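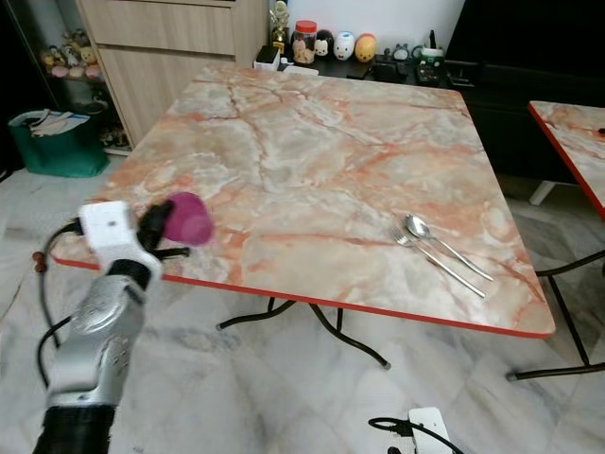

The clearance floor at Holloway opens at ten in the morning, and by half past nine in April there is already a line down the ramp. The woman who runs it has been there since six. She has a tape gun in one hand and a roll of yellow stickers in the other, and she talks the whole time she is walking, which suits me fine, as I could listen to someone explain markdowns all day long.

Holloway is the old outlet building on the edge of Gruvincombe, the one with the green roof. Most of the ground floor is sportswear and shoes. Upstairs is where the end-of-line homewares go, and that's her part of it. She asked me not to use her name ("my aunt will want a discount"), so she is just the floor manager here.

I started with the thing every bargain hunter wants to know. When is the right day to come?

"The first day if you want a size, the last day if you want a price," she said. "People think there's a secret to it. We put out everything we've got on the first morning, and after that it only gets smaller. If you wear a common shoe size and you wait for the last day, you're going home with socks."

Socks are not a bad result, I told her. I bought a pack of Zulura running socks up there last fall and they are still the best I own.

"Those are great socks!" she said. "We got 80 boxes of them and I thought we'd have them until summer. Gone by lunch."

How the stickers work

Plenty of shoppers get confused by the colors, and I was one of them until this visit. A yellow sticker means the first markdown, which is usually 20 percent off the outlet price. An orange one goes over the yellow when the item has sat for a while, and a red one means it won't be marked down again. If you find a red sticker on something you like, that is the moment.

"Please don't peel them," she said. "We can tell. The register goes by the code on the original tag, so all you've done is make your thumb sticky."

She showed me the back of a tag, where a small printed letter tells the staff which season the item came from. A jacket from two winters ago will have had more cuts than one from last winter, even when they hang side by side and look the same. Ask at the desk and they'll check it for you. It takes a few seconds and I had no idea you could do it.

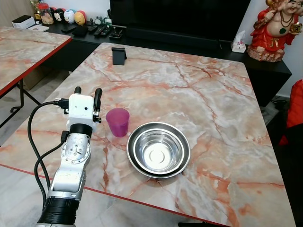 Upstairs, the rule of thumb is different, because homewares don't come in sizes and the stock doesn't go stale the way a jacket does. "A bowl is a bowl," she said. "It'll be a good bowl next year too." She is a big believer in buying the plain things on clearance and leaving the fashionable ones alone. A stainless steel bowl and a bright magenta plastic cup on a marble-patterned table, like the pair in the photo, would be two very different buys in her book. The bowl she would pick up at yellow. The cup she would leave until red, as strong colors are always the last to go and there is nearly always one left. I said I'd buy the cup at full price if it cheered up my kitchen, and she laughed and said that was how outlets stay in business.

She is just as firm on sets. If the box is open, take it to the desk and have somebody go through it with you before you pay. Opened boxes are final sale at Holloway, and she hates having to say no to someone who has driven back with three mugs and a gap.

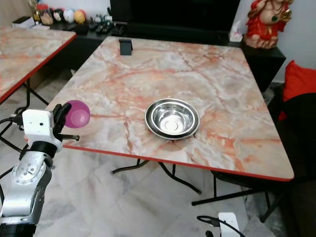 What happens when the big trucks come in

Twice a year the building takes a delivery from Condholm, the warehouse people, and for that one she gets 1,000 pieces in a single night. It comes shrink-wrapped and in no order at all. Rain jackets are packed in with bath mats. She loves it.

"It's like opening presents for eight hours," she said. "You cut the wrap and you don't know. One year it was all picnic gear, in November. I put it out anyway and it sold, because it was cheap and people can think ahead."

The Condholm stock never gets a yellow sticker. It starts at orange, so the first price you see is already a deep one, and it goes on the long rails by the window where the light is good. She picked that spot herself. She wants people to look at the seams and the zippers before they buy, and she would rather lose a sale than see the thing again at the returns desk.

I asked whether she ever holds anything back for herself.

"Staff can't buy until the second day," she said. "It's a fair rule and I hate it. There was a green raincoat in the last load, perfect, my size, and I had to hang it up with my own hands."
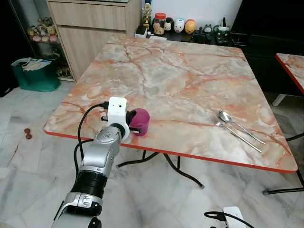
Somebody bought it within the hour, of course. She saw it go down the escalator and says she has forgiven them, mostly – though she still looks for it in the parking lot when it rains.

For anyone planning a first trip, she had a few more tips. Wear shoes you can get in and out of quickly. Bring your own bag, as the ones at the register cost extra. Try the fitting rooms at the back, where the line is always shorter. And if you're after kids' sneakers, go there before you do anything else, as they are picked over faster than anything in the building.

The Zulura rack is moving, too. It used to be beside the entrance and it will be at the far end of the ground floor for the next clearance, with 32 feet of rail instead of the short stand it has now. That made my day. She also says there are more socks coming, though she wouldn't tell me how many boxes.

By then it was two minutes to ten and the line had reached the bus stop. She handed me the tape gun, went down to unlock the doors, and came back for it ten minutes later with her sleeves rolled up and a customer on either side of her asking about luggage. The luggage is upstairs, on the left, past the towels.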